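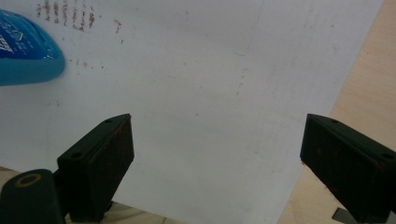
What paper is best to put on the table before working with dry pigment? Plain white paper in a large sheet, heavy enough that it stays flat without tape.

This is the small gallery page of our pigment evenings at Weltetti, the shared craft room where I have a table since August. We print with earth colors, which are sold as powder and have a habit of traveling. I have tried newspaper, a plastic cloth and an old bed sheet. Now I use only white paper, and I started to like what is left on it as much as the prints.

The rust-colored streaks near the top left edge of the sheet are my favorite part. They are short dashes in loose rows, some of them dark and some fading into light speckled trails. Under them the marks become small dots, and the dots get sparser toward the middle. Marisol Kapoor thinks it looks like rain on a dry road. To me it is more like handwriting of somebody in a hurry.

The blue object in the corner lies directly on the paper. Such a strong blue next to a rusty red is a combination I would not choose for a print, but on the white sheet it pleases me – I may try it on a card.

Some notes for those who asked me about the paper:

Our sheets come from a roll of 100 meters which Orlando Montoya bought together with two other members. We cut it with a long knife and a metal ruler. A thinner paper is cheaper, but it moves when you lean on it, and then all the powder goes to the floor.

Leave a strip of the wooden tabletop free on one side. I put there my brush and my cup, so they do not pick up color from the sheet.

Do not blow on the powder. Fold the paper in the middle, lift it and let the powder slide back into the jar. What remains after this is only a stain, and you can keep the sheet for the next time. I use one sheet for 3 evenings before I change it.

Trinity Iwasaki collects the used sheets and cuts envelopes from them. If you have some at home, please leave them on the shelf near the door, with the colored side inward.

Anika Ruiz-Ortega will show how to mix the powder with egg at our next meeting. Bring an apron and a jar with a lid – the small jam size is good. The eggs we buy together.

Page updated Sep 20, 2019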